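Drutberg Publishes Results of Two-Finger Gripper Comparison

Ferrand, 27 July 2018 - Drutberg, a supplier of parts for small robot arms, today published the results of a comparison of two-finger grippers carried out at its test room in Ferrand. The report covers 4 gripper models and 2000 grasps, and can be requested free of charge by integrators, schools and laboratories.

The work began in March, after customers asked which finger shape to order for handling everyday items on a tabletop. Catalog figures give stroke, force and weight. They say little about how a finger behaves at the rim of a thin plastic cup or against smooth glass.

Each gripper was run through the same set of 23 household objects, with the same arm and the same controller settings. An operator started each grasp and recorded it as held, slipped or missed. Objects went back to a marked starting point between attempts. Grippers were changed at the end of a full set, and the fingers were wiped down before the next one went on.

Narrow angled tips gave the best results on rims, handles and folded cloth. Wide flat fingers did better on boxes and bottles but often pushed light cups over before closing. The full tables list each object separately, along with the closing force used. 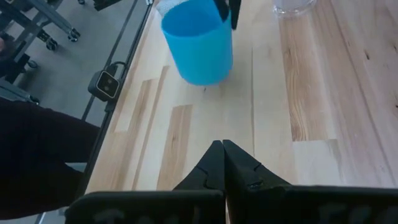

A second part of the report deals with cameras. Drutberg compared a wrist-mounted camera with a fixed unit at the table edge. The wrist view was more useful in the last stage of an approach, when the fingers are close to the object. The fixed view was better for finding objects at the start. Clear glass was difficult for both, and 59 attempts were repeated for that reason. The repeats are marked in the tables and are not part of the 2000.

The finger drawings used in the comparison were supplied by Plostance. Drutberg paid for the test work itself.

Tests with two arms working at one table will continue at the company's Drastthorpe site. Results will be added to the report as a supplement.

Copies of the report are available from the Drutberg sales office in Ferrand.

About Drutberg
Drutberg sells grippers, fingers, camera mounts and cables for small robot arms. It has offices in Ferrand and Drastthorpe.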